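Inicio > La empresa > Quiénes somos

Quiénes somos

6 de diciembre de 2018 – Redacción: Zeyu Fan

Emodico es una empresa de almacenamiento y distribución de fruta y hortaliza fresca con sede en Clirndale. Suministra a comedores colectivos, residencias y comercio minorista. La dirección técnica corresponde a Zeyu Fu.

La nave principal ocupa 1.925 metros cuadrados y se divide en 9 cámaras de temperatura regulada de forma independiente. Los cítricos se conservan separados de las hortalizas de hoja, con consignas propias de humedad relativa.
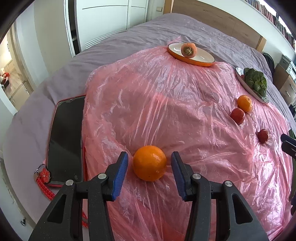 Cada partida recibe un código de lote en el muelle de entrada. El código recoge productor, parcela, fecha de recolección y calibre, y acompaña al producto hasta el albarán de entrega. Las partidas sin documentación de origen no pasan a cámara.

El centro de Grullthorpe, operativo desde abril, realiza la preparación de pedidos de menos de un palé. Tiene una capacidad de 2.000 cajas por turno.

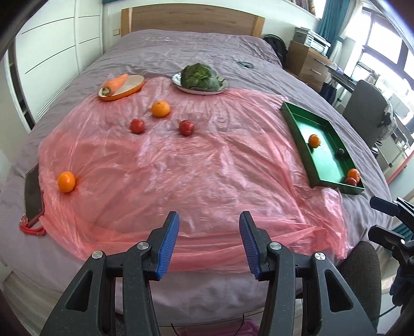 El control de calidad se efectúa por muestreo: firmeza, contenido en sólidos solubles y defectos de epidermis. Las especies sensibles al etileno – lechuga, zanahoria, brócoli – no comparten cámara con manzana ni con ciruela. Los resultados se archivan por lote y quedan a disposición del cliente. 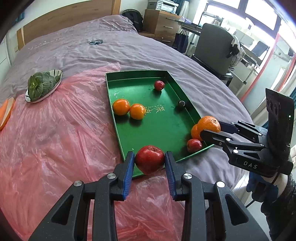 La plantilla es de 84 personas entre ambos centros. El transporte de última etapa se contrata con Deng, que opera vehículos isotermos y frigoríficos con registro continuo de temperatura. Las reclamaciones se tramitan indicando el número de albarán y el código de lote.

Contenidos relacionados
Condiciones generales de suministro
Calendario de campaña: cítricos y fruta de pepita
Centro de Grullthorpe: horarios de carga
Alta de nuevos productores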